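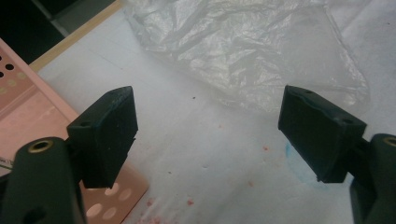 Opening

Good evening. My name is Mavis Schumacher and I look after visitor programs at the Punura Marsh refuge. Theresia Thaler from the county parks office will take questions on permits at the end.

Where we are

The refuge sits between the river mouth and the old Skandeck canal. It covers 2000 acres, most of it brackish marsh, with a strip of pine woods on the north side. You reach it by the county road out of Uvis. The last gas station is in town.

(Pause. Ask who has been out there before.)

What you can see

Winter is the busy season. Tundra swans, snow geese and pintails come in late in the fall and most have left by the end of March. Our best single count of swans last winter was 451, made by Anju Pandey from the east dike. Bald eagles stay all year. Black bears use the woods and cross the road at dusk, so drive slowly.

Trails

There are 3 trails open to the public. The boardwalk is 300 yards long and has a rail on both sides. The dike loop is gravel and floods after heavy rain. The Rastogi trail goes through the pines to the canal and is the one to take if the wind is up.

Say this twice: the dike gate is locked at sunset. Cars left inside stay there until morning.

Paddling

The launch is on the canal side. Bring your own boat. Tarun Mathur marked the route with white posts last year, but two are down past the second bend. Keep left there.

Hunting dates

Parts of the marsh close on permit days. The list is at the front desk and on the kiosk. Hand over to Theresia if this gets long.

Before questions

Maps are on the table by the door. Sign the sheet if you want the monthly bird list by mail.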